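Normgrößen und das Verschwinden der Ersatzteile

Von Mechthild Eder

Wer eine Küchenarmatur von 1988 reparieren will, braucht in der Regel eine Dichtung, zwei O-Ringe und eine Kartusche. Die O-Ringe sind genormt und kosten wenige Cent. Die Kartusche ist es nicht, und an ihr entscheidet sich, ob die Armatur weiterläuft oder in den Metallschrott kommt.

Die Firma Kerkard führte bis vor einigen Jahren Kartuschen in 40 Millimetern Durchmesser, passend für fast alle Einhebelmischer des eigenen Programms. Im Nachfolgekatalog stehen vier Durchmesser, die sich um Bruchteile eines Millimeters unterscheiden und untereinander nicht tauschbar sind. Eine technische Begründung fehlt. Der Volumenstrom ist derselbe, der zulässige Betriebsdruck ebenfalls, die Keramikscheiben stammen vom gleichen Zulieferer.

Ich halte das für einen Konstruktionsfehler, auch wenn er im Vertrieb entstanden ist. Ein Verschleißteil gehört zur Spezifikation des Geräts. Ändert der Hersteller dessen Anschlussmaße ohne Not, verkürzt er die Nutzungsdauer aller bereits verkauften Exemplare. Folke Lie hat dagegen eingewandt, der Markt für Nachbauteile schließe diese Lücke von selbst. Bei Stückzahlen im fünfstelligen Bereich mag das stimmen. Bei Zaugg in der Schweiz liegt die Mindestmenge für eine Sonderkartusche bei 200 Stück, und kein Installationsbetrieb legt sich 200 Stück eines Teils ins Regal, das er zweimal im Jahr verkauft.

Das Argument der Lagerkosten ist ernster zu nehmen. Ein Teil, das fünfzehn Jahre vorgehalten wird, bindet Kapital und altert, Elastomere zumal. Daraus folgt allerdings nur, dass man die Zeichnung veröffentlichen sollte, wenn man das Teil nicht mehr liefern will. Maße, Toleranzen, Werkstoff und Shore-Härte passen auf ein einziges Blatt.

Eine gesetzliche Pflicht dazu würde ich auf Anschlussmaße und Dichtflächen beschränken. Das Innenleben der Kartusche kann Betriebsgeheimnis bleiben.

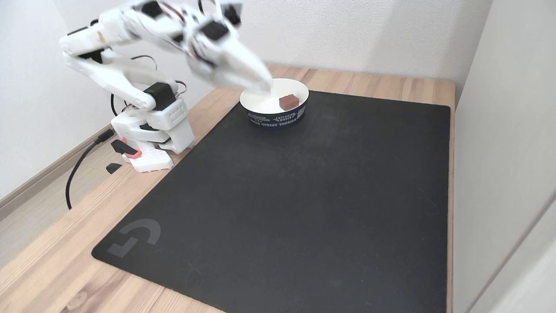
Für den Übergang genügt eine Frist von drei Jahren nach Auslauf der Serie, danach muss das Maßblatt frei abrufbar sein.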